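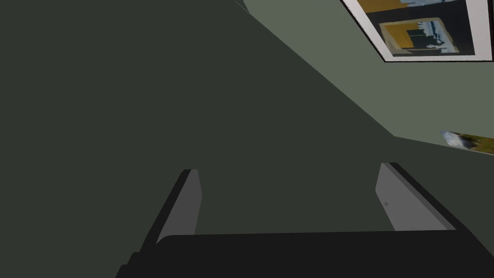

A framed picture on a sage-green wall.

How Does a Phone Know Where Your Finger Is?
Wastdale Young Readers, Gadgets Explained, Part 2

Poke a window. Nothing happens, except that somebody older than you sighs and goes to look for the glass cleaner.

Now poke a phone. A game opens, or a song starts, or you have just called your grandmother by mistake. Both are made of glass and both got the same finger, so the phone must have something the window doesn't.

It does, and the secret is electricity. There's a little of it in the screen and a surprising amount of help from you.

You Are Mostly Soup

Your body is full of water, and the water has salt in it. Salty water is good at letting electricity move around. This means you are, as far as a phone is concerned, a large warm bag of salty soup with a finger on the end. Try not to take it personally. The phone thinks the same about kings and movie stars.

Under the top glass of the screen is a grid of very thin lines, some going up and down and some going side to side. They are made of a material that carries electricity but lets light through, so you look right past them at your game. Each place where two lines cross holds a tiny electric charge. It's far too small to feel. 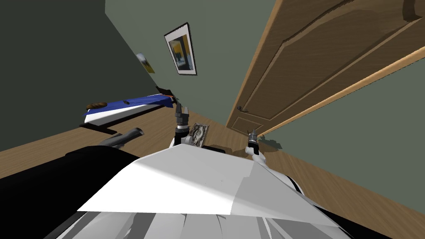
When your fingertip comes close to a crossing, a bit of that charge gets pulled toward you. The phone notices that some has gone missing. It doesn't mind, but it does keep very careful track.

Playing Battleship With Your Thumb

If you've ever played Battleship, you already know the next part. The phone goes along its grid, line by line, asking "Anything here? Anything here?" On most crossings the answer is no. Under your finger the answer is yes, and the phone now has a row and a column, just like B7.

Your finger is fat compared with the lines. (Sorry. So is everyone's.) It covers several crossings at once, so the phone works out which one lost the most charge and which ones lost only a little, and picks the middle of the whole smudge. That's how you can hit one small letter on a keyboard with something the shape of a sausage. It's also why you sometimes hit the letter next door and tell your friend you are having a great bath when you meant a great bash.

The phone does all this checking again and again, many times every second. The Durine, a kids' phone made by Hagedorn, looks over its grid 72 times a second. Imagine your teacher checking whether you were paying attention 72 times a second. You would both need a rest by lunch.
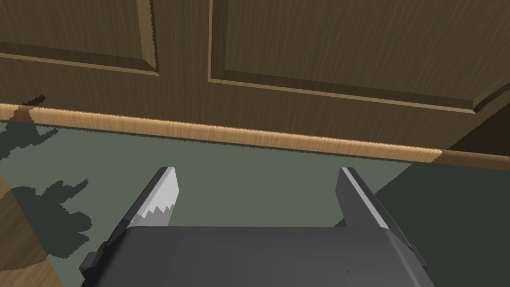
Can It Feel More Than One Finger?

Yes. If charge goes missing in two places, the phone knows there are two fingers. When they move apart, it guesses that you want the picture bigger. When they move together, it shrinks the picture. When a baby puts a whole hand on the screen, the phone does its best, and you now have 519 photos of a baby's chin.

Why Gloves Are a Problem

Wool doesn't carry electricity well, and neither does the air trapped inside it. Put on a thick glove and your salty, soupy finger is too far away to pull any charge. You can tap until spring. Some gloves have special thread in the fingertips that does carry electricity, and those work fine until you lose one of them, usually the right one.

A few other things to know about:

Pencils. Poking the screen with the wooden part does nothing much. Poking it with the sharp part may scratch it, so please don't.

Sausages. In cold places, people really have used them to tap their phones without taking their gloves off. A sausage is salty and damp inside, just like you. Ask before borrowing one.

Raindrops. Water can pull at the charge too, so a wet screen may think it has been touched by a very small crowd. Dry it on your shirt and try again.

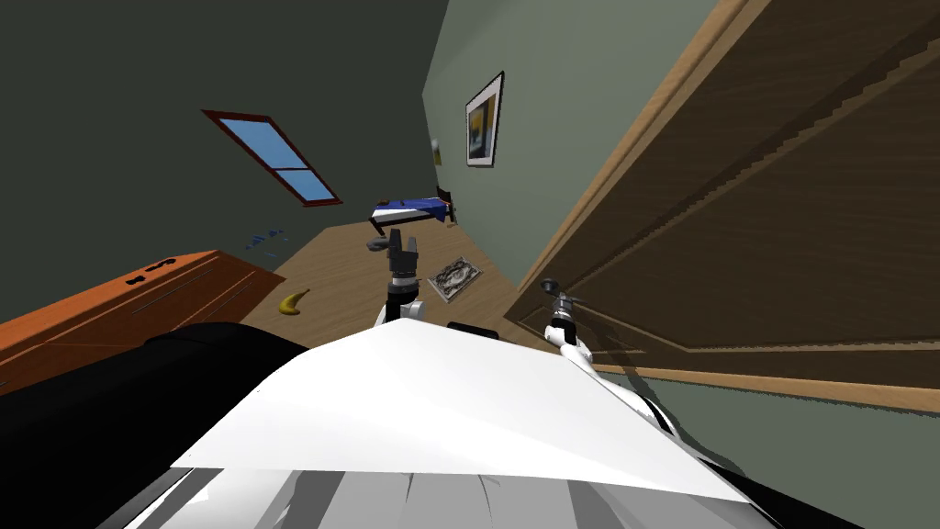
Not Every Screen Works This Way

Some older touchscreens want to be pushed. They have two thin layers with a gap between them, and when you press down, the layers meet and electricity passes from one to the other at that spot. These screens don't care what does the pressing. A glove is fine, and so is an elbow. The ticket machine at Olville station is one of these, and it needs a good firm jab, which may be why people there always look so cross.

Try It Yourself

Ask a grown-up for an old phone and collect a few things from the kitchen: a metal spoon, a plastic spoon, a grape, a dry sponge and a damp one. Guess first which ones will work, and write your guesses down so you can't cheat later. Then touch each one gently to the screen while holding it in your bare hand. Wipe the screen when you're done, and don't put the grape back in the bowl.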